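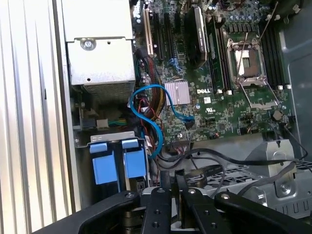

Meltari is recruiting a Refurbishment Technician for its returned equipment workshop. The post covers the receipt, testing, repair and regrading of desktop workstations coming off lease from schools and small offices. Most of the stock is business-class, such as the opened Dell with its green motherboard and silver power supply, and applicants should be comfortable working inside a case of that type. The workshop took in 2,000 units last year and the intake continues to rise.

Duties
Log each unit in Flitaleo, our stock and fault database, before any cover is removed.
Test power supplies, memory, drives and fans to the written procedure.
Replace failed parts and record part numbers.
Erase storage media and file the erasure report.
Assign a grade (A, B or scrap) and pack for dispatch.

A technician in this post is expected to complete 87 units a month after the training period. Units held for parts are not included in that figure.

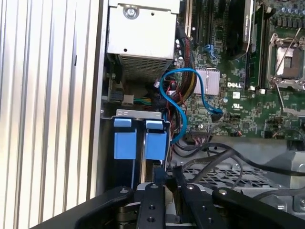 Board-level repair is not part of the role. Boards that fail testing go to Azevedo, our repair contractor, with a fault sheet attached — a clear written description of the symptom is essential, and sheets without one are sent back.

Requirements
At least one year of paid or voluntary experience in hardware repair.
Working knowledge of anti-static precautions.
Ability to lift a packed tower unit to bench height.
Accurate written English.

Experience with Linux command-line tools is useful but will not be tested at interview.

Terms
Full time, permanent, with a probation period of six months. Hours are 8.30 to 17.00 with a 30-minute unpaid break. The bench is at the Doltora site, Unit 265, where parking is free.

To apply, send a CV and a covering letter of one page, quoting reference 556. The closing date is 1/9/23. A short practical test forms part of the interview — tools are supplied.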